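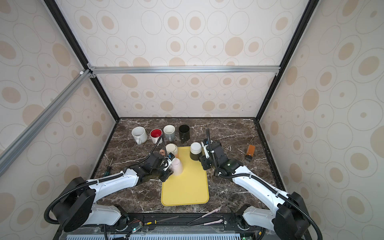

Mug and tray task in a two-arm cell. The left gripper is holding the pink mug upside down over the edge of the tray.

Jakemell Tabletop Collection: Frequently Asked Questions

Last updated Jun 25, 2020

What is being collected?

Examples of a person driving two arms through household table tasks. Each example holds the joint positions of both arms, the state of both grippers, the camera video and a one-line task instruction. The examples are used to train a policy that takes video and the instruction and gives out joint targets.

How many examples are there?

The current release holds 1,907 accepted examples of the mug and tray task. The target is 3,000. Rejected examples are stored separately and are available on request.

Who drives the arms?

Trained operators at the Trulent site. A new operator completes 90 practice runs before any of their work is counted. Practice runs are deleted.

What counts as one example?

A recording starts with both arms at rest and the mugs in their start positions. It ends when the arms are back at rest. The instruction for this task is "put the mugs upside down on the tray", with the colours named where only certain mugs are wanted. A run in which the operator puts down the wrong mug is rejected, even if the movement itself is clean.

Is a dropped mug a failure?

No, provided the operator picks it up again with the arms and finishes the task. Such runs are tagged "recovery". If a hand enters the cell at any point, the run is rejected.

Why do some mugs start on their side?

A policy trained only on upright mugs will reach for the handle at a fixed height and miss when the mug has been knocked over. The start sheet for each session gives the pose of every mug: upright, inverted or lying down. Operators do not choose the poses themselves.

Why are there things on the table that the task does not use?

Bottles, hand tools and similar items are left in view as distractors. They are moved between sessions and are never named in the instruction. If an arm pushes one by accident the run is kept. If the item ends up on the tray, the run is rejected.

Can the wall covering or the tabletop be changed?

Yes. Both are treated as session settings and are written in the session file under "background" and "surface". Please do not change either part way through a session. The earliest sessions, from February, have no "surface" entry and should be read as "unknown".

Do both arms have to move?

Not in every run. The operator may use whichever arm is nearer to the mug. Passing a mug from one gripper to the other is allowed and is tagged "handover". For anyone training on a single arm, the loader can filter by arm use.

How is quality checked?

Every run is replayed by a second person at 4 times normal speed. The checker looks for missing video, frozen joint readings and a wrong instruction. Unclear cases go to Moataz Badawi, whose decision is recorded with the run.

The joint readings and the video do not line up. What should I do?

Use the timestamps in the file and not the line numbers. The arms and the cameras are read at different rates. The script "align" in the Dumitrescu tools folder resamples both to the camera rate.

May I add my own examples?

Yes, if your cell has two arms and your files pass the format check. Send one short session first. Seija Toivonen handles outside sessions and will reply with the check report. Please include the arm calibration file; sessions without one cannot be merged.

Is the Hondutano set part of this release?

No. It uses the same file format but a different gripper, and the grip values are on another scale. Convert them before mixing the two sets.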